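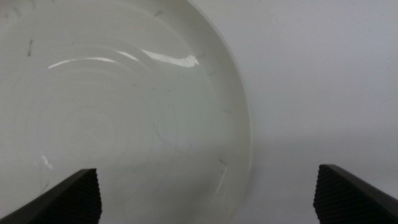

Glazed interior with faint concentric ridges, close up.

Drelum induction hob, portable single zone: four weeks of use

I bought this hob to cover a kitchen renovation that was supposed to last ten days. The built-in cooktop was disconnected, the gas line was capped, and the only working outlet in reach was on a 15-amp circuit shared with the refrigerator. A portable induction unit seemed the least bad option. The renovation is still going on, so the hob has now cooked nearly everything eaten in this house for four weeks.

Construction

The body is a flat plastic tray with a glass top bonded to it. The glass sits slightly proud of the rim on all four sides, so spills run off onto the counter. My previous portable unit, a Flukix, had a raised lip that caught spills and then held them in a groove too narrow for a sponge. I prefer the Drelum layout. The feet are soft rubber and grip stone well, less well on painted wood.

The power cord exits at the back left corner and is too short. An extension cord is not recommended by the manual and I did not use one. In practice this decides where you cook.

Controls

Touch panel, no knob. Power and temperature are separate modes and the hob always starts in power mode, even if temperature mode was used last. The plus and minus keys respond on release, not on press, so holding one down does nothing. There is a timer, adjustable up to 165 minutes, and it shuts the coil off when it expires. It also resets if you change modes partway through, and the manual does not mention this.

Wet fingers register poorly. I keep a dry cloth beside it.

Heating

Low settings are where cheap induction units tend to show their limits, and this one is no exception. Below the third power level the coil is cycled: full on for a few seconds, then off for a few seconds. In a thin pan you can watch a sauce bubble and stop. A heavy cast iron pot smooths this out enough to make oatmeal or hold a stew. Melting chocolate directly in a saucepan is not realistic. Over a water bath it is fine.

At the top setting it brings a medium stockpot of water to a boil faster than the old gas burner did, with the lid on. The coil is noticeably smaller than the printed ring on the glass. Pancakes in a wide skillet come out dark in the middle and pale at the edge, and no amount of preheating fixed that completely. Moving the pan every minute or so helps.

Temperature mode reads through the glass, so it lags. Set to 60 degrees Celsius with a pot of milk, it overshot by 6 degrees on my probe thermometer before settling, and settled a little low. For yogurt I now warm the milk in power mode and use the probe.

Noise

The fan runs whenever the coil is on and for about 27 seconds after it is switched off. It is a steady broad noise, easy to talk over. The coil itself whines at high power with one of my pans, a clad stainless skillet, and is silent with the others. I put this down to the pan.

Cleaning

Wipe it when cool. Sugar should come off while the glass is still warm. I have one small scratch, from dragging cast iron, which was my own fault.

Support

I wrote to Daher, the importer, to ask about the timer reset. The reply was signed Mirjam Brunner and confirmed that the behavior is intended. She also attached a newer version of the manual, which still leaves it out.

Verdict

Good for boiling, frying in small pans and anything in cast iron. Poor for low simmering in light cookware - and the cord is a real restriction. I will keep it as a spare once the kitchen is finished. As an only cooktop for one or two people it would do, provided the outlet is in the right place.

Rating: 3.5 out of 5

Wayne Rudd
24 November 2022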